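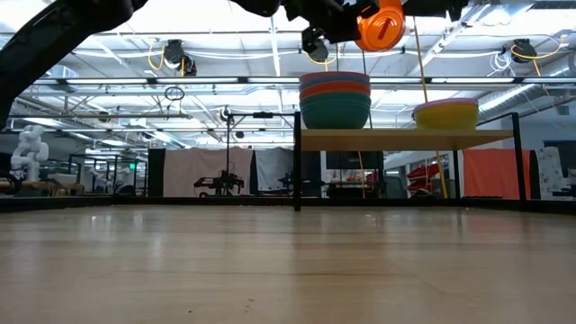

How do I apply for a place in the Rindia student residence?
You fill in the housing form on your student page, under the tab Living. The form opens after you have accepted your study offer, and you need your student number and one passport photo. A paper form is also possible, please ask for it at the housing office in the Borbély building, room 2613.

When is the deadline?
For the fall semester, the form must reach us by 28 January 2022. Forms that come later go on the waiting list in the order of arrival. Exchange students who come for one semester only have the same deadline.

How many places are there?
Rindia has 200 beds, most of them in double rooms. We keep 25 single rooms for students with a medical reason and for doctoral students. If you ask for a single room, add the letter from your doctor to the form. We can't accept it by phone.

Can I choose my roommate?
Yes, if both of you write the name of the other in field 9. When only one person writes it, the system ignores the wish. Please check the spelling – last year we had two students named Boros on the same floor and the wrong one got the room.

I am a first-year student. Do I have to live on campus?
No. Many first-year students rent a room in the town or stay with their family. The university doesn't check private contracts, but Noémi Lakatos from the student union reads them with you if you bring a copy.

What is in the room?
A bed, a desk, a chair, a closet and a small refrigerator for each two persons. Bed sheets you bring yourself. Kitchens are shared by the floor, and pots are not provided.

How do I pay the rent?
By bank transfer or through the Civent payment page. The rent for each month is due on the first working day. If your scholarship arrives later than this, write to Gizella Kerekes before the due date and she will move it for you. After the due date she can't do this anymore.

When can I move in?
Keys are given out in the first week of September, from nine in the morning until six. If your flight arrives at night, tell us at least five days before and the key will wait at the front desk.

May I have guests overnight?
Yes, up to three nights in one month. The guest signs the book at the front desk and shows an ID.

Can I leave before the end of my contract?
You can, with 30 days of notice in writing. The deposit comes back to the bank account it was paid from, usually some weeks after the room inspection.

Where does the bus stop?
Line Zuneck stops in front of the main door. The last one leaves the town at 11:40 p.m., also during exam weeks.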